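Bagging out

Bagging out is the unpacking of carried-in food from an insulated shopping bag onto a table, and the sorting of it before anyone is allowed to eat. The term is used mostly in shared workplaces. The reverse process, bagging up, is quicker and usually falls to whoever stayed latest.

Origin of the term

The expression is generally traced to the lunch club at Rafferty, a converted print works let out as studios, where it appears in a March notice asking members to "bag out before you pick." The notice was signed by Mylene Javier, who has since said she meant to write "back out" and was referring to the parking lot. Her account is disputed by Danilo Espiritu, who claims to have coined the phrase himself and to have been ignored for 2 years.

Equipment

The minimum is a table, a bag and a bowl. The bag is normally lined with something silvery, and stands at one end of the table with its mouth open. The bowl should be wide and round, with sides high enough to stop anything rolling off. Purists hold out for enamel. Everyone else uses what is in the cupboard.

A mat is common where the table belongs to someone who cares about it. Tissues are placed at the back, in reach of all and close to none. A desk lamp is often present too, though few practitioners turn it on before sunset.

Method

Soft and knotted bags come out first, then sealed packets, then anything with claws. The contents are set down with space between them, and loose items go into the bowl. Opening a packet at this stage is considered poor form - at Rafferty it costs the offender a turn at first choice.

Two schools exist. The Tredska method keeps the bag on the table throughout. The Rustier method puts it on the floor as soon as it is empty, where it is stepped on.

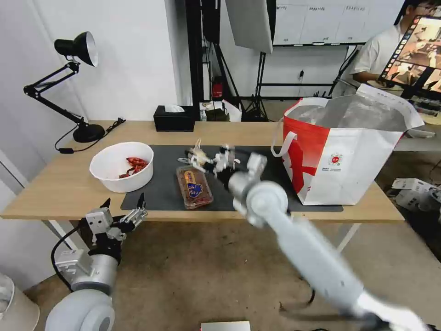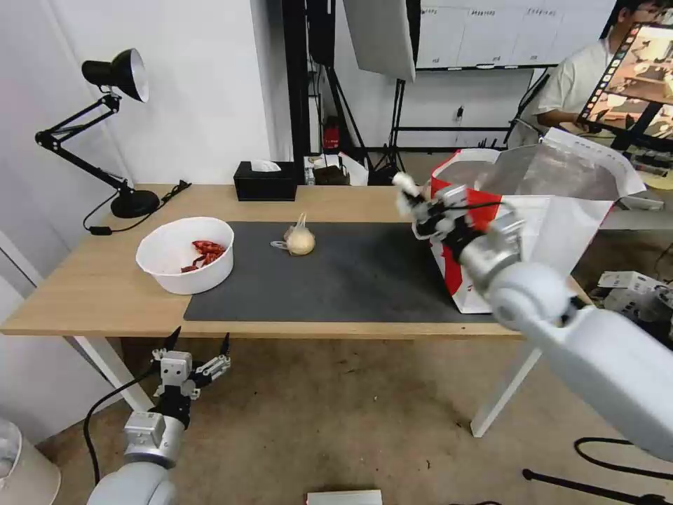 Disputes

Most arguments concern the bowl. Strict sorters allow one kind of food in it at a time, while the looser faction at Grurnen will put in whatever fits and call it a salad. A written guide to the matter was begun at Rafferty and reached 2,000 words, of which 1,000 dealt with sauce. It was withdrawn after Espiritu asked to be credited on every page.

See also: Bagging up; Potluck; Table etiquette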